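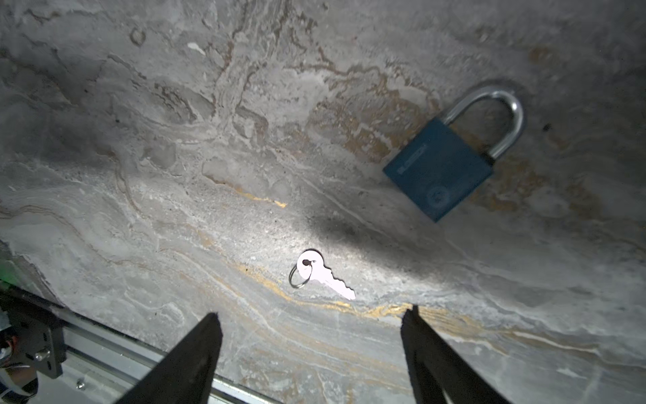 2 min read

Padlock on my storage unit turns fine one day and sticks the next

Posted by Shona Yule, 6th April
294 views

I rent a unit at the Perden storage place and use my own padlock on the door. I bought it new in October. For the first few months it was fine. Now the key goes in all right, but some days it won't turn until I jiggle it, and last week I stood there for 30 minutes before it opened. The next day it opened on the first try.

The door faces the parking lot, so it gets rain and a lot of road grit. I have two keys that came with the lock and one copy that I had cut at a hardware store. I've been using whichever one is on my ring and haven't kept track of which one sticks.

I sprayed some cooking oil in it once because it was all I had in the car. It seemed to help for a day or two. The office says they can cut the lock off, but they charge for that and I would still need to buy another one. Is it worth trying to fix, or should I replace it before I get stuck with it shut?

Rachid Kamel

The cooking oil is a problem. It gets gummy as it ages and holds grit against the pins, and you have plenty of grit on that side of the building. You need to get it out before you do anything else.

Take the lock off the door and bring it home. Open it and leave it open the whole time you work on it. Spray an electrical contact cleaner or a lock cleaner into the keyway with the lock held so that the keyway points down and the dirt can run out. Put the key in and out a few times, wipe it on a rag, and spray again. Keep going until the key comes out clean. Then let the lock dry overnight.
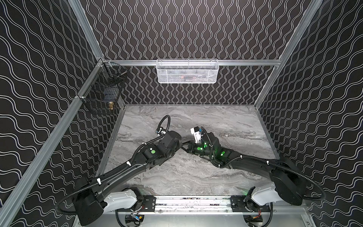 After that use a dry lubricant. Graphite powder or a PTFE spray that dries are both fine, but pick one and stick with it. Graphite mixed with leftover oil makes a paste that is worse than what you have now. A small puff in the keyway and a little where the shackle goes into the body is enough. Work the key back and forth 10 times or so.

While it is on the bench, test all three keys. I would bet on the copy. Hold it up next to an original with the shoulders lined up and look at the bottoms of the cuts. If they don't match, stop using it. A copy that is slightly off will work in a clean lock and stick in a dirty one, and that sounds like what you are describing. If you need another copy, have it cut from an original and never from a copy.
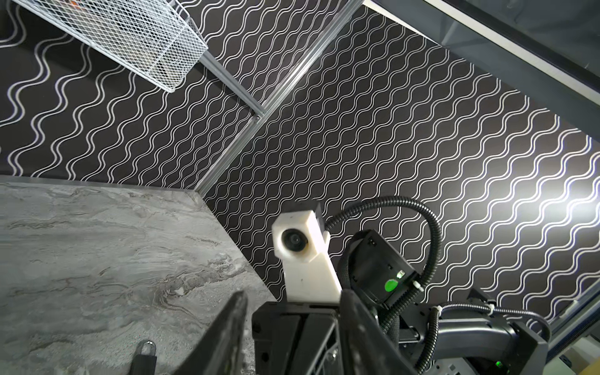

Gray marble-patterned counter and wavy-line wallpaper

One more thing on the door side. When you put the lock back, check that the latch isn't pulling on the shackle. Storage doors sag, and if the hasp is under tension the lock will fight you no matter how clean it is. Push the door in with your knee while you turn the key. If it opens easily that way, tell the office the door needs adjusting. They should do that for free.

Alasdair Farquharson

Just buy a new one. I had the same thing at the Wovham units and spent more on sprays than the lock cost me. Mine was $19 and it has been fine.

Shona Yule

Thanks, both. I tried the keys tonight and Rachid was right about the copy - it sticks every time and the other two only sometimes. I've thrown the copy out. Cleaner is on the way.
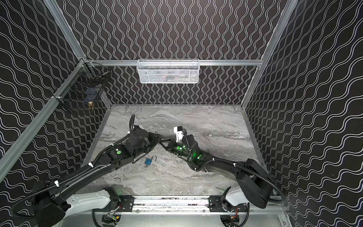
Locks and Keys > Outdoor Locks

Ruairi Cowie

Adding to this for anyone with a door that gets the weather. Look at the bottom of the padlock for a small drain hole. Plenty of outdoor locks have one and it clogs with dirt. Clear it with a toothpick. If your lock has a cover over the keyway, make sure it closes all the way after you take the key out.

Also, don't pour hot water on a frozen lock. The water gets inside and freezes again. Warm the key in your hands or use a de-icer made for locks, then clean and lubricate it once it has dried out.

I do mine in fall and again in spring. If it still sticks after a proper cleaning with an original key, the pins or springs are probably worn and I'd replace it then. Do that while it still opens.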